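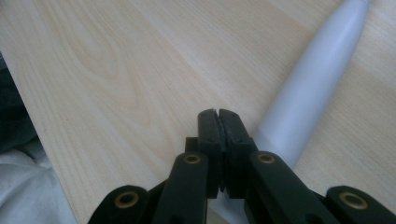 Light wooden tabletop, long white cylindrical object on it. Click to enlarge.

Home Forums New posts Members Search Log in

Bomenby House & Garden Forum
Indoors > Furniture and floors
Thread: Oil, varnish or leave the poor table alone?

marrowfat
April 2026
We have bought a table. It was £200 from a man who was moving to a flat with no room for it and who kept stroking it while we were trying to get it into the van. He said it was a Doležal and waited for me to be impressed, so I was.

My question is what to put on it. My wife wants it varnished, having met our children. I want to oil it, having read one article. The man with the van said he'd never put anything on it but a damp cloth, which I suspect is what people say when they've forgotten. We eat at it, do homework at it and open the post at it. No wine on weeknights, though I accept this may change.

What would you do?

Plumb_Bob
Varnish. Satin, three thin coats, a light rub down between each. Then you forget about it for ten years and spend the time on something you like.

teasel
Oil, and please don't listen to Bob. Varnish is lovely until the first chip, and then you've got a chip with water getting under it and the whole top has to come back to bare wood. With oil you sand the bad patch, wipe more on and go to bed.

I use Veltine, the matt one. It smells of orange peel and a garage for a couple of days.

Plumb_Bob
I have been listened to on this forum for 21 years, teasel, and I'm not stopping now.

My kitchen table has had the same varnish on it since we moved in. It's had paint, glue, a sewing machine and a turkey dropped on it. One ring, by the window, and I know who did it.

teasel
You posted a photo of that table in the Christmas thread. It looked like a toffee apple.

Plumb_Bob
It was candlelight.

old_hinge
Before anybody puts anything on it, find out what's there already. Put a few drops of water somewhere out of sight, underside of the top is usually no good because makers often don't finish it the same way, so try near an edge where a place mat would go. If the drops sit up in beads, there's a finish. If they soak in and leave a dark patch, you're down to bare or tired wood. Oil over old varnish won't go anywhere, it just stays sticky and collects crumbs. Ask me how I spent last June.

marrowfat
How did you spend last June?

old_hinge
Scraping a sideboard with a plastic card.

marrowfat
Right, did the water thing. Beads at one end, soaks in at the other. My wife says this means half of it has been wiped with more enthusiasm than the other half. What does it mean really?

old_hinge
Your wife has it. There was an oil or a wax on there, and it's worn off where people sat. Give it a wash with warm water and a drop of washing-up liquid, let it dry overnight, then sand all of it. All of it, mind, including the good end, or you'll have a two-tone table until you die.

Start at 120, finish at 180. Don't go finer than that for oil. I've seen people go to 2,000 grit on a dining table and then ask why nothing will soak in. You might as well oil a window.

quince_and_co
Could I put in a word for doing nothing? We had ours bare for years. Scrubbed it with soap flakes every so often and it went a soft pale colour that people used to ask about. Every mark on it was somebody's birthday.

Plumb_Bob
Every mark on it was somebody's gravy.

quince_and_co
Those were often the same day.

teasel
Soap flakes are a perfectly good finish and I don't know why we've all stopped using them. They're fussy with red wine, that's the only thing. And curry. And beetroot.

Plumb_Bob
So, dinner.

lodgepole
Is it a proper Doležal, though? There were a lot of tables sold as Doležal that were only made in the same town. The real ones were drawn by Miloslav Štěpánek and have the rail set in a bit from the edge so you don't bang your knees. If it's real, don't sand it! You'll take off whatever it's worth.

marrowfat
I have just banged my knee.

lodgepole
Sand away, then.

old_hinge
Even if it were real I'd sand it. It's a table. It was sold for eating off. I get a bit tired of being told that a thing mustn't be touched in case a stranger might want it in forty years.

lodgepole
I didn't say forty years. I said it has a value, and you can't put old surface back once it's in the bag of your sander. I've watched a nice desk go from something you'd keep to something you'd put a printer on, in one afternoon.

old_hinge
I've got a printer on mine. Works very well.

marrowfat
Could we do oil versus varnish again, I was enjoying that more.

teasel
Gladly. Two thin coats of oil, put on with a lint-free cloth, and wipe off every bit that hasn't gone in after a quarter of an hour. That's where people go wrong. They leave it on thick thinking it'll be stronger, and a week later the newspaper's stuck to it and you can read the headlines backwards.

And lay the rags out flat outside to dry before you bin them. Don't scrunch them up, they can heat up by themselves and catch fire. I'm serious about that bit.

Plumb_Bob
Agree about the rags. Put that in the book, we've agreed.

I'll also say that varnish rags have never tried to burn my house down.

marrowfat
Dollero only had the small tin of Veltine. Will that do a table for six?

teasel
Twice over, and you'll still have enough for a chopping board. Check the tin says it's all right with food before you do the board.

marrowfat
Update. Washed it, sanded it, one coat on. There is dust in places I didn't know the house had. The good end and the worn end now match, and my wife has stopped saying the word varnish out loud, although she did leave a tin of it on the stairs.

Second coat tonight. Children have been told to eat standing up.

Plumb_Bob
Keep the tin. You'll be back.

quince_and_co
I think it'll be lovely. What are you doing about coasters?

Page 1 of 1. You must be logged in to reply.
This forum has had more than 4,000 members since it opened.

We use cookies to keep you logged in and to count visits. Accept Manage settings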